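Put the Logs Before the Planner

Over the past several years, groups that build software for small manipulators have come to agree on a great deal. Most accept that a control loop should run at a fixed rate, that perception should be kept apart from planning, and that a safety stop should not depend on either one. There is much less agreement on the order in which the parts of a system should be built. It is the view of this office that the recording and replay tools should come first, and that a planner should not be merged into a shared code base until those tools can account for what it does.

This position is drawn from the work of the Indska program, which maintains control software for low-cost tabletop arms. The program began in the usual way. A planner was written in the first month, a perception module followed, and logging was added wherever a developer happened to need it. By October the code base held 1276 recorded runs, and the team set out to learn why a simple placing task failed as often as it did. Of those runs, 573 could be replayed from start to finish. The others lacked a joint trace, a camera timestamp, the planner settings, or all of these at once.

The loss was not dramatic, and no equipment was damaged. It meant only that more than half of the program's experience could not be used as evidence. Developers who had spent weeks tuning the planner were unable to say whether their changes had helped. Several were confident that they had. Two of the changes were later reversed after the same runs were repeated with full records.

The tasks in question are modest. An arm reaches, closes, lifts and sets down, and the whole exchange takes place within a short distance of its base. It is tempting to assume that such work can be judged by eye. Experience at Indska suggests that the eye is a poor judge of timing. A delay between the camera and the controller looks the same to a bystander as a bad grasp, and a planner that receives an old position will carry out a perfectly sound plan in the wrong place. 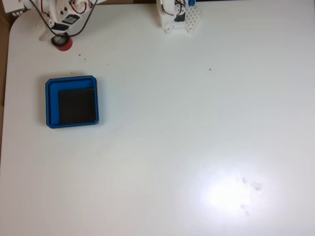
Two printed arms and a blue tray on the white work surface, seen from overhead.

Bright, even surfaces bring their own difficulties for perception. Glare can hide an edge, and a dark part in a colored tray may be read as a shadow or as an opening. These problems are well known and can be handled, but only if the image that the detector received is stored along with the answer it gave. In the early Indska records, the answer was kept and the image was discarded to save disk space. When a detection was wrong, there was nothing left to examine.

Ardalan Bahrami, who directed the rewrite of the program's tooling, set down a rule that has since been adopted in full: a run without a complete record is treated as a run that did not happen. It may not be cited in a review or used to tune a parameter. The rule was unpopular at first. Some members of the team considered it a clerical burden placed on people who had been hired to write planners.

Their objection deserves a fair hearing. Logging takes processor time, and on a small computer that time competes directly with control. Under the first version of the new recorder, called Ots, the control loop missed its deadline 344 times in a single afternoon of testing. A recorder that disturbs the system it is meant to observe is of little use, and the critics were right to say so. The fault was corrected by moving all disk writes to a separate process and giving the controller a fixed block of memory that it could fill without waiting. The work took seven weeks, during which no new planning features were released.

A second objection is that early projects need room to explore, and that strict records slow down the first rough attempts. Oratile Mokgethi, of the perception group, has argued that a new method should be allowed a short period outside the rule. This office accepts the argument in part. A developer's private branch may be kept as loosely as its owner wishes. Once a result is offered to others as a reason to change the shared code, however, the others are entitled to see it replayed.

There remains the question of simulation. The Zinus simulator, which the program uses for nightly checks, is often put forward as a substitute for records taken from hardware. It is valuable for catching errors in logic. It does not reproduce the pull of a cable, a worn gear in a servo, or a clock that drifts between two machines. A simulated run should carry a record in the same format as a physical one, so that the two can be laid side by side. Where they differ, the physical record should govern until the difference has been explained.

Funding bodies and program managers also have a part in this. Proposals are commonly judged on the planner they promise, and the tools are left to whatever money remains. We recommend that reviewers ask each applicant to state how a failed run will be reconstructed, by whom, and from which files. An applicant who cannot answer should be asked to return when the answer is ready.

The Jerberg release of the Indska software, now in preparation, will refuse to start an arm if the recorder is not running. The setting can be turned off by hand, and the record of who turned it off is kept with the release.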